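Anthorpe Allotment and Garden Society
Minutes of the May meeting, held in the back room at Jerkudgate Hall, 7:00 p.m.

Present: fourteen members and the site secretary. Apologies were received from three members.

1. Minutes of the last meeting
Accepted with one correction. Under item 4, "north gate" should read "north tap".

2. Matters arising
The padlock on the lower gate has been replaced. The code is unchanged. The broken pallet by the compost bays is still there and the plot holder concerned will be written to again.

3. Money
The balance at the end of April was $2,304. Plot rents are all in except for two. The insurance bill of $716 is due in June and was approved for payment. A member asked if we could get a second quote before next year. Agreed, site secretary to do this in the winter.

4. Water
The meter was read on the first of the month. Use is up on last spring, mostly from the plots on the Tundberg Road side, where the hose was left running overnight at least once. Members are reminded that hoses may be used to fill barrels only and must be held or watched. A proposal to fit push taps on the two lower standpipes was discussed. Some felt they are hard on the hands for older members. Left until the July meeting, when prices will be available.

5. Soil testing
Members on the lower plots have had poor onions and beets two years in a row. It was agreed to send samples to a lab and pay for them out of general funds, up to a limit of $100. One sample per plot, taken from six inches down, in a clean bag with the plot number on it. Bags to be left in the shed by the end of the month - please do not leave wet soil in bread bags as happened last time. Results will go on the notice board by plot number only. 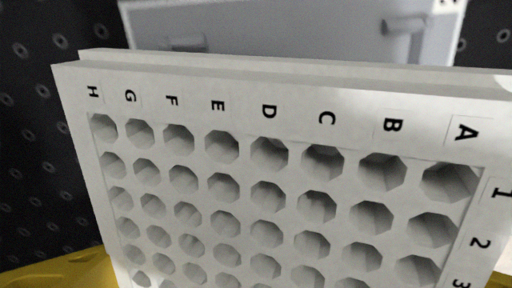 4 min read

A member asked if the results would cover lead. The basic test does not. It covers acidity and the main plant foods. Lead is extra and would take us over the limit, so it was agreed to test for it on one plot only, the one nearest the old paint store.

6. Seed potatoes and bulk order
The Onyeka seed potatoes came two weeks late but were in good condition. Left-over bags are in the shed at half price. The bulk order for the fall will include garlic, onion sets and green manure seed. Forms by the end of August. There was some feeling that last year's garlic was small for the money and the secretary will ask for a different supplier's list.

7. Paths and hedges
The main path is too narrow for a wheelbarrow between plots 9 and 12. Holders on both sides to cut back to the string line. The hedge will not be cut until the birds are finished with it. The chipper can be borrowed again in September.

8. Open afternoon
To go ahead in July, 2 to 5 p.m. Last year's flyer can be used with the time changed. 700 to be printed, most of them for the school and the Jerkudgate shops. Plant stall, tea and cake as before. No raffle this year. Parking on the verge was a problem and cones will be borrowed from the hall.

9. Any other business
The shed key is missing from its hook. Whoever has it, please put it back.
Rats have been seen near the compost bays. No cooked food in the bays.
The waiting list now stands at eleven. Two half plots will be offered next week.

Meeting closed 8:40 p.m. Next meeting in July, same room.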